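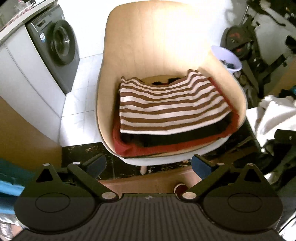
Niilo Suominen replied on the ticket that the segmentation model had not been changed since December, and that the fault should be sought in the step that merges regions before the planner receives them.

Print this page | E-mail this page

Brorkell Software Support
Component: Wudora perception package, region merging
Affects: Irside grasp planner
Status: Resolved, monitoring
Reported by: Impi Sjöberg

Summary

The reporter states that Wudora returns one object where several textiles lie on the same chair. The striped brown textile and the black and dark red fabric next to it are delivered to Irside under a single object number. The planner then places its grasp point near the middle of the combined region, which may fall on either item. The fault was found in 11 of the 94 sequences in the Tuominen home set. No crash or warning is recorded.

Expected result

Each textile receives its own object number and keeps it for the length of the sequence.

Steps to reproduce

Load any of the affected sequences with the default settings file. Run segmentation, then region merging, and write the object table to disk. Compare the number of rows in the table with the number of regions reported by the segmentation stage. In affected sequences the table is shorter.

Log

Entry 1. Support requested the settings file and the object tables. Both were supplied the same day. The settings file contained no local changes.

Entry 2. Support confirmed the fault on a clean installation. Output from the segmentation stage was examined separately, and the boundary of the striped textile was present and complete. Mr. Suominen's statement is accordingly accepted, and the ticket was reassigned from segmentation to region merging.

Entry 3. The merging stage joins two neighboring regions when their depth along the shared boundary differs by less than a fixed limit. The limit was set for boxed goods on shelves. Where one thin cloth lies on another, the difference is smaller than the limit along most of the boundary, and the regions are joined.

Entry 4. Ms. Sjöberg asked whether the limit could simply be lowered. Support tested this. The joined regions separated as intended, but single garments with deep folds were divided into several objects, and 31 sequences that had previously passed now failed. The change was withdrawn. 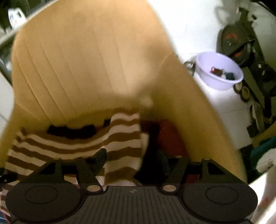
Entry 5. A second condition was therefore added to the merging stage. Regions are now joined only if they satisfy the depth limit and also have similar color on both sides of the boundary. Color is compared in a narrow band and averaged over several consecutive images, so that a shadow in one image does not decide the matter. Stripes required separate treatment. Alternating light and brown bands are compared as a repeating pattern, and the bands are not treated as individual regions.

Entry 6. The revised stage was run on the full set. Of the affected sequences, all but 2 now produce separate objects. The remaining failures involve black fabric lying against black fabric, for which the color condition offers no help. These have been moved to a new ticket.

Entry 7. Irside required no change. Users who store object tables between runs must delete them after updating, as the old numbers will otherwise be read back in. The release note has been amended to say so.

Entry 8. The update was made available on Thursday. The ticket remains open for monitoring and will be closed if no further reports are received.

Print this page | E-mail this page

Comments

Impi Sjöberg: I confirm that the object tables are correct on our installation after the stored files were deleted. Processing time per sequence has increased slightly, which is acceptable for our purposes.

Unsigned: Does the color condition apply when the input is depth only? Our settings file has color switched off.

Niilo Suominen: It does not. With color switched off, the stage uses the depth limit alone, as before. Please refer to the new ticket, where this case has been added.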